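Intro Meteorology -- Lecture 7 handout
Fog and low cloud, part 1
Instructor: Araceli Mendoza
Notes typed up by Macario Ocampo, 16 Oct 2020

Picking up from last time: dew point, saturation, the two ways to get there (cool the air, or add water vapor). Fog = cloud touching the ground. Visibility under 1 km, otherwise we call it mist. Know the cutoff.

Radiation fog
Clear night, light wind, damp ground. Ground loses heat to the sky, air next to it cools, hits dew point. Needs a little wind, 2 or 3 knots. Dead calm and you mostly get dew. Too much wind mixes dry air down and you get nothing, or low stratus.
Long nights help. So fall and winter, valleys first. Cold air drains downhill and pools.
Burns off from the edges in, thats why the middle of a valley clears last.

Advection fog
Warm moist air slides over a colder surface. Sea fog is the usual case. Can happen with a decent wind, can happen in daytime, can last for days. Does not care much about clear skies. Dadport harbor case from the reading: warm southerly in April, water still at winter temps, fog bank sat there for 5 days.

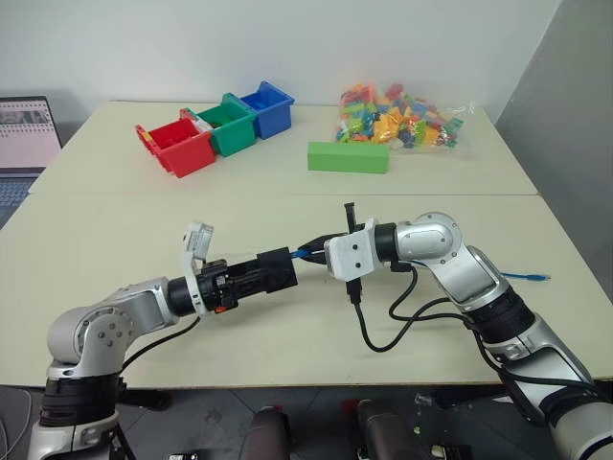
Upslope fog
Air pushed up rising ground, expands, cools. Dry rate is about 10 C per km, so work out how far it has to climb. Dew point drops too on the way up, slower, close to 2 C per km. Gap closes at 8 C per km.

Worked one from the board:
Air at 14 C, dew point 10 C. Gap of 4. 4 / 8 = 0.5 km of lift. So base at 500 m above the start point. If the ridge is higher than that, the ridge is in fog.
(Elvia Chávez asked if this works for cumulus bases. Yes, same math, as long as the air comes up from the surface.)

Steam fog
Cold air over warmer water. Vapor comes off the water, mixes with the cold air, condenses. Shallow, wispy. Lakes on cold mornings.

Frontal fog -- skipped, read it yourselves, will be on the quiz.

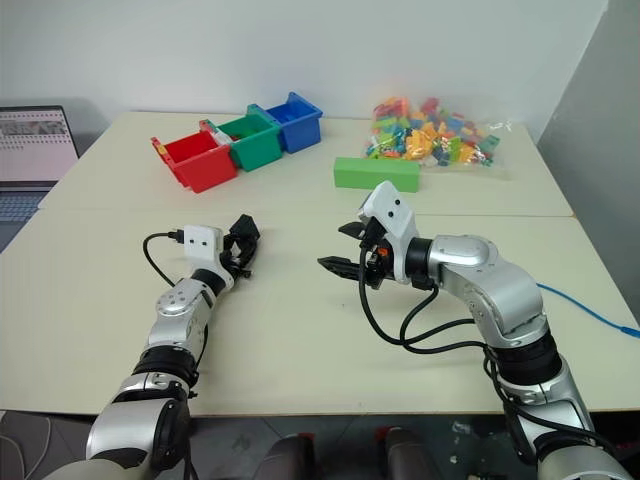

Forecasting fog, quick checklist
- afternoon dew point, compare to expected overnight low
- sky cover after sunset
- wind at the surface AND just above
- did it rain today? wet soil matters a lot
- upwind stations, are they already down

Watch for cloud moving in at 3 am. Kills the cooling, forecast busts. Beat Wallner's guest talk covers two of these at the Figueroa airfield.

Homework
1. Air at 22 C, dew point 16 C, ridge 900 m above the plain. Fog on top? Show the work.
2. Pick one fog type and explain what ends it. Half a page, no more.
3. Read the frontal fog secton before next class.

Next: stratus and drizzle.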